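Speaker notes: Looking after a shared bench
Tallach teaching labs, technicians' session, January
Marin Radonjić

Slide 1. Title

Say good morning, check the people at the back can hear. Toilets are past the lifts. Handouts are on the window sill, one each, and there are spares.

I run the teaching labs on the second floor at Tallach. Before that I was at Begum for several years, in a water testing lab, where the benches were used by two shifts. Most of what I have to say comes from those two places.

Slide 2. What the talk covers

Pipettes and where they live between uses. Tubes and racks. The bench itself. A short bit at the end on the clear-down sheet. Questions as we go, please.

Slide 3. Pipettes lying down

Ask who has found a pipette lying on the bench with liquid in the tip. Wait for hands.

When a pipette is laid flat or tipped up with liquid in the tip, the liquid can run back into the body. It gets to the seal and the piston. You may not see any sign of it for weeks, then the volumes drift and someone's practical goes wrong. At Begum we sent a set away for service and the bill came to more than 2,000 pounds. Not all of that was down to storage, but the engineer's report mentioned corrosion on most of them.

So the rule on our floor is tip off, then hang it up. Same order every time. A used tip left on a hanging pipette is still a used tip, and the next person may not notice it.

Slide 4. Stands

We have three kinds. The round carousel takes up the most room and gets knocked when people turn it. The clip-on shelf holders are fine if the shelf is at the right height, and ours isn't for anyone under five foot four. The third kind is a plain bar on two legs. The pipette hooks over the bar by its finger rest and hangs straight down. You can take it off with one hand, and there is very little to clean.

With the bar type, put the pipette near the middle if there's only one. Keep the stand at the back of the bench so nobody reaches over it for the tubes. Wipe the bar at the end of the day. It gets handled as much as the pipettes do.

If asked about price: the bar stands cost 12 pounds each from our usual supplier, a carousel was a good deal more.

Slide 5. Racks

Hold up the wire rack, then the clear one.

I prefer clear racks for teaching. A student can see the bottom of the tube without lifting it out, and you can see from across the room if something has leaked. The drawback is that clear plastic disappears on a dark bench. People put things down on top of it. Put a tube in it, or put it away.

Acrylic doesn't like solvents. We lost a batch of racks to ethanol wipes, with fine cracks all round the holes. Warm water and mild detergent, rinse, leave to drain upside down. Don't put them in the autoclave. I have had to say that every year so I'm saying it again.

Check the hole size against the tube before the class. A narrow tube in a wide hole leans, and the student will blame the rack.

Slide 6. The bench when it's set up 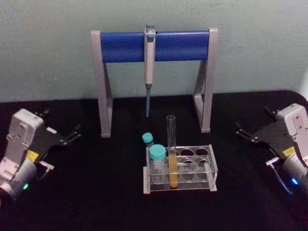 What I ask for before a class is stand at the back, rack in front of it, and the front edge of the bench clear for the notebook. If the tube is tall, think about where it sits in relation to the pipette behind. You want to unhook the pipette without catching the rim.

Black tops are good for spotting white powders and bad for spotting clear liquid. Run a dry paper towel across before you start. If it comes up damp, find out what it is before you carry on.

We put Multwood tops in the prep room and resin ones in the teaching rooms. The Multwood has marked where hot things were stood on it. I wouldn't choose it again for wet work.

Slide 7. Clear-down sheet

Pass round the laminated copy.

It used to be 2 sides and people didn't turn it over. It's one side now. Tips in the bin, pipettes hung up, volumes wound to the top of the range, tubes out of racks, racks washed, bench wiped, initials and time. We print it from Stesetti with the room bookings, so the class name is already on it.

We got through 125 sheets last term. The gaps were nearly all in the late afternoon classes. I've moved the finish for those to ten to five so there is time to clear the bench before the room is locked.

Slide 8. Questions

If nobody asks anything, ask how other floors deal with shared pipettes that go missing. Mention that the spare bar stands are in my office and two floors still haven't collected theirs.

Collect the laminated sheet before the break.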